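Mureo adds two-arm bench cell to its Plitex range

December
By Daranee Wattanapong, Mureo press office

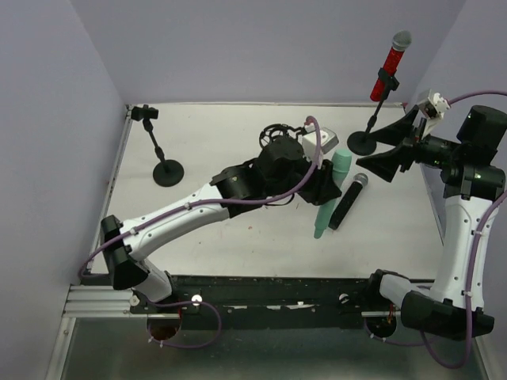 Two arms on one rail

Mureo has opened orders for the Plitex bench cell, a two-arm workcell for laboratories and training rooms that need to record handling tasks with everyday objects. The cell is supplied as a complete unit: work surface, side and back walls, front mounting rail, two arms with grippers, and a small camera at each wrist.

Both arms are fixed to the front rail, one at each corner, so that they share the middle of the table. Each arm has a reach of 619 mm and carries up to 705 g at the gripper. The walls are smooth and pale, which keeps the background even for the wrist cameras. Cables run along the outside of the arm links and down past the front of the rail, and can be replaced without removing an arm.

The microphone task

The cell is shown with the microphone set, one of the object sets sold with the unit. The set includes handheld microphones and black stands of different heights with clip holders. The task is to pick a microphone from the table and seat it in a clip. One arm can steady the stand while the other brings the microphone in.

"A clip needs a firm push along one line, and the stand will tip if the push is off," said Somkiat Khunthong, product engineer at Mureo. "It is a small job, but it shows quickly whether two arms are working to the same timing."

Software and support

The cell runs on Flillance, Mureo's control and recording package, which stores joint positions and both wrist camera streams against a single clock. Recordings can be exported without a licence key. Installation and yearly servicing are handled by Rizvi, which also stocks spare gripper fingers.

Orders and delivery

The Plitex bench cell is 570 mm deep and fits a standard laboratory bench. The microphone set can be ordered separately under part number 1772. Trade enquiries should be sent to Usa Srisuk in the Mureo sales office, which closes at noon on Friday.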